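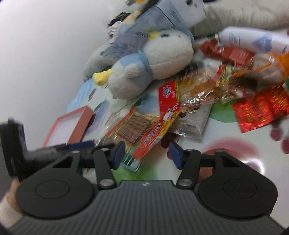
Figure 1. Wrist view over a cluttered table, both fingers open. The second gripper is at left.

Week 6: Grasp planning in clutter

Reading: lab manual, chapter on candidate scoring. Tutorial questions go to Yu-na Ban.

1. Segmentation

Clear film is the hard case. In Figure 1 the noodle-like strips show through the package window, and a mask trained on opaque goods will often outline the contents and miss the wrapper. Glare on foil does similar damage: highlights split one red packet into several regions. Printed fruit on the tabletop also has colour and closed edges, so filter by height above the table plane before you filter by colour.

2. Ordering the picks

Build an occlusion graph. Each node is an object, and an edge from A to B means A rests on B. In the figure, the clear snack package has an edge to the gray pouch tucked beneath it, and the pale blue bag has one to the plush duck. Only nodes with no incoming edge are candidates. Abdelilah Morsy's notes give the cycle-breaking rule for tangled soft items.

3. Scoring

For each candidate, sample 90 grasp poses in Sturnix. Reject any pose where the finger pads or housings intersect a neighbour, then rank the remainder by pad contact area. Keep the best 2.

4. Two grippers

Treat the other gripper as a moving obstacle. Motion blur makes its visual pose unreliable, so use the tracked pose and inflate its volume.

Lab task

Draw the full occlusion graph for Figure 1 and mark every edge you are unsure of. Submit through Vustum by Sunday.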